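The great table clear-out, part two

So, Monday evening, and I'd promised myself I would deal with the table. If you read the last post you'll know the table has been the place where everything in my life goes to be forgotten: post, batteries, three half-used rolls of parcel tape, a jar of buttons I've never once opened. I put the radio on, made a cup of tea and got stuck in.

The post went first, straight into a carrier bag to sort on the sofa later (I know, I know, that's just moving it). Then the pens. I tested every single one on the back of a Tundora catalogue and binned anything that scratched. I must have kept some of those dead biros through two house moves, which is a bit embarrassing when you think I paid a man with a van to carry them.

My rule this time was that a thing could only live on the table if I'd use it there at least once a week. Scissors pass. I open parcels there, I cut the ends off the coffee bags there, I do all my wrapping there, and whenever I put them back in the drawer I spend ten minutes the next day looking for them. A bottle of water passes too, as I'm hopeless at drinking anything other than tea unless it's right in front of me.
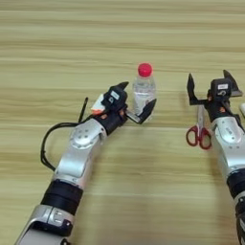 I do love the wood when there's room to see it. It's pale, with a lovely streaky grain in beige and tan, and I'd pretty much forgotten it had any grain at all. My friend Hussam Saliba talked me into it years ago when I was all set to buy a glass one from Kassab, and he still brings it up every time he comes round for dinner. He was right, obviously. Imagine the fingerprints!

Anyway, cleaning. I'd bought a bottle of Fivov wood soap back in the spring and it had been sitting under the sink ever since. You put a capful in a bowl of warm water, wring the cloth out until it's barely damp and go along the grain. I did the whole top twice and then went over it with an old pillowcase. There's a ring from a mug near one end that I don't think is ever coming out, and I've decided to put the fruit bowl on it and get on with my life.

Then came the question of where everything else should go. I had a look at drawer organisers, and the Jirkex ones are gorgeous, but I wasn't paying that for a tray with some bits sticking up in it. I've used shoebox lids instead. One for tape and string, one for batteries and chargers, one for what I'm calling "paper things" (stamps, cards, the good envelopes). They fit in the sideboard drawer with a bit of a shove, and the drawer shuts, mostly.

The button jar is still with me. I did finally tip it out on a tea towel and, because I'm the sort of person who has to know, I counted them. 196! Not one of them matches the coat I've been meaning to mend since last November. I scooped them all back in and put the jar on the windowsill, where it looks quite nice with the light coming through.

Next up is the cupboard under the stairs, which I'm dreading. If anyone's found a decent way of storing a hoover with a hose that won't stay put, please leave me a comment. Mine falls on me every time I open the door.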